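Twenty years of other people's wiring

The owner of a small auto-electrical workshop in Irberg on old vans, damp connectors and why she still draws everything by hand
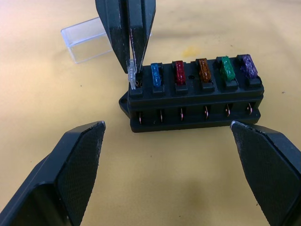

Blade fuses in a six-slot box: clear, blue, red, orange-brown, green and purple.

The workshop is at the far end of the Llewellyn estate, behind a tile warehouse. Its owner has been there for 20 years and would prefer that her name was left out, as she has more work than she can manage and doesn't want the phone ringing.

She started on farm machinery, moved to cars and then drifted into camper vans when people began converting them at home. Campers are now most of what comes through the door.

"They've watched a few films and bought a kit," she says. "A lot of them do a decent job. The woodwork is usually lovely. Then you take a panel off and every wire behind it is red."

Her first task with any van is to make a drawing. She uses squared paper and a pencil, and goes from the battery outwards, following each cable by hand. A simple van takes her a morning. The worst one took 4 days, and the customer had come in about a reading light.

"I've got the software. My nephew put it on for me. But I can't lie under a dashboard with a laptop, and I can with a bit of paper."

The drawings go into ring binders, and a copy goes to the customer. She asks them to keep it in the van. Most lose it within the year and ring up for another.

I asked what goes wrong most often. She said earth connections, before I had finished the question.

"Bad earths. You get a bolt through painted metal, and it works on the day. Come the second winter the fridge cuts out when you put the heater on, and people think it's the fridge. I've met people on their third fridge."

Damp is next. Irberg is close enough to the coast that salt gets into everything, and March is her busiest month, when owners bring vans out of storage and find that nothing comes on. She cleans the terminals, replaces what she has to and sends them off.

She is stricter about fuses. A fuse is there to protect the cable, she says, and has to be chosen to suit it. Customers who have fitted a bigger one to stop it blowing get a talking to.

"If a 10 amp keeps going, it's telling you something. Putting a 20 in doesn't make that go away. I've had cable out of a van where the covering had gone brown the whole length of a cupboard, and there were bedsheets in that cupboard."

She doesn't take apprentices any more. She had two over the years, and both now work for themselves further inland. One still rings when he is stuck on something.

Does she own a camper herself? She did, until last summer.

"I never went anywhere in it. I'd get as far as the site and somebody would see me with a meter, and that was the weekend gone. I go to a hotel now."

The workshop is closed for the first half of August. Bookings for the autumn are being taken at the counter, mornings only.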